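3. Setting up your first club evening

You've registered your club with Kodgate, you've got the keys to a room, and now comes the fun part! This section takes you from an empty club page to your first round of games. Allow 20 minutes for the steps below, and have your list of players to hand.

3.1 Create the evening

1. Sign in and open the Evenings tab.
2. Choose New evening and type a name. Keep it short – it has to fit on the door sheet.
3. Set the start time. Doors open 20 minutes before this unless you change it under Room details.
4. Pick Casual or Ladder. Casual is lovely for a first go, as people can turn up late and still get a game.
5. Press Save. Your evening now shows in grey, meaning that only organisers can see it.

Note: A club page can hold up to 200 players. If you run two groups (juniors and adults, say), give each its own page.

3.2 Add your players

1. Open Players and choose Add one or Add from list.
2. For a list, put each name on its own line, followed by a comma and the player's rank.
3. Mark complete beginners as New. Kodgate will pair them with someone patient, if you've ticked anyone as Happy to teach.
4. Check the names before you save. Spellings carry straight through to the score slips.

Caution: Removing a player also removes their results. Use Rest to take someone out of the pairings for a while.

3.3 Choose board sizes

Small boards are brilliant for a first evening. Games are quick, everyone gets to play several people, and the room soon fills with chatter.

1. Under Boards, enter how many you have of each size.
2. Set the smallest size as the default for New players.
3. Leave Allow swaps switched on, so that two players can agree to move up to a bigger board.

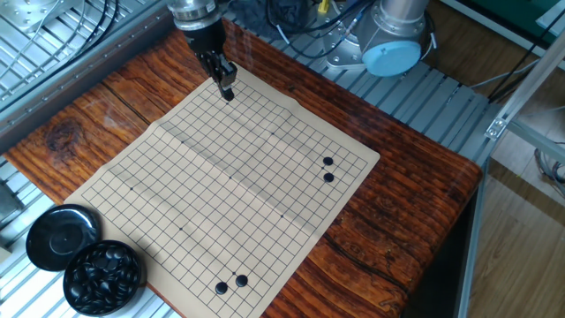
3.4 Make the first pairings

1. When most people have arrived, open the evening and tick off who is there.
2. Press Pair. The draw comes up with table numbers, strongest players first.
3. If two people have come together and would like to play each other, drag one name onto the other.
4. Press Publish, then print the draw or read it out.

Note: With an odd number of players, one person sits out. Kodgate moves this around fairly from round to round, and it's a great moment for that person to watch a game and learn something new.

Caution: Once the first result is in, Pair is locked for that round. To change a table after this, use Edit table.

Next: 3.5 Entering results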